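Jendik open day, Droltden

Jendik opened its building in Droltden to visitors this month and I went along for the afternoon. The firm fits out offices and waiting rooms for other people, and also rents furniture by the month. I had walked past the place for years without knowing what was in it. Entry was free but you had to put your name down beforehand, and they let in 80 people over the day in groups.

The building is on the far side of the railway, past the builders' merchant. From Skevberg it is the bus to the old station and then a walk of five minutes or so, partly without a pavement. There is a small car park, which was full. You sign in at a desk by the goods entrance, get a sticker with a group number on it, and wait until you are called. Tea and coffee were on a trestle next to the desk. The biscuits had gone by the time our group arrived.

The tour starts in the store. It covers 1,670 square metres on one level, and the racking goes nearly to the roof. Chairs are stacked by type, with the legs wrapped, and each stack has a paper label giving the date it came back and the date it was checked. Our guide said they had 2,705 chairs on the books that morning, counting those out on hire. Most of what comes back needs only a clean. Tables are kept flat with sheets of card between the tops, and the legs go in separate crates, which caused some trouble last winter when two deliveries were mixed up.

After that comes the repair bench. A woman was changing the gas lift on a desk chair and let us watch the whole job. The old one had to be knocked out with a hammer from underneath, and it took several goes. Castors are kept in drawers by stem size. They throw away very few chairs for broken parts, she said. It is nearly always the fabric that finishes them - coffee, mostly, and ink.

The upholstery room was closed for the day, which was a pity as it was the part I had most wanted to see. We looked in through the glass at two sewing machines and some rolls of cloth.

Next are the room settings, at the front of the building where the light is better. These are carpeted areas divided up with partitions, so that customers can see furniture at its proper distance from a wall. They are plainer than I expected. The carpet is a grey stripe and goes well enough with the pale armchairs, and the walls are white or beige with a black skirting board.
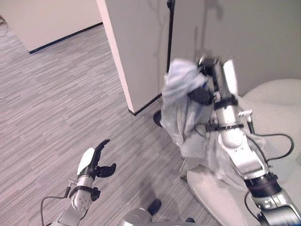
Page last changed: September 20, 2025

The armchairs have a rounded back and rounded arms. I sat in one for as long as seemed polite. The seat is lower than it looks and quite firm, and someone taller than me in our group found it too short in the thigh. They are sold under the name Lumanlan and are meant for waiting areas. You can have them in a darker cloth, which I would choose for anywhere with children.

I asked about the striped carpet. It hides marks from furniture being moved, and they move things here every week. The black skirting was put in for a similar reason, after the white one had to be repainted twice in a year. I had never thought about skirting boards in that way, but ours at home are white and badly scuffed, so I can believe it.

The tour ends in the sample room, where you can handle the cloths. They hang on rings by colour, with the price band on the back of each card. The blues and greys were worn at the corners from handling and the oranges looked almost new. You may take up to five small cuttings away with you. I took three greys and a green.

A few practical points for anyone going next time. The store is cold, so bring a coat. The floor is level throughout, and a man in our group managed in a wheelchair without help, except at the goods entrance where there is a raised strip. Toilets are by the sign-in desk only. The whole visit took us an hour and a half, and the last part was rushed with the next group already waiting at the door.

There was a table of ex-hire stools for sale near the exit, cash only. I bought two for the kitchen and carried them back to the bus.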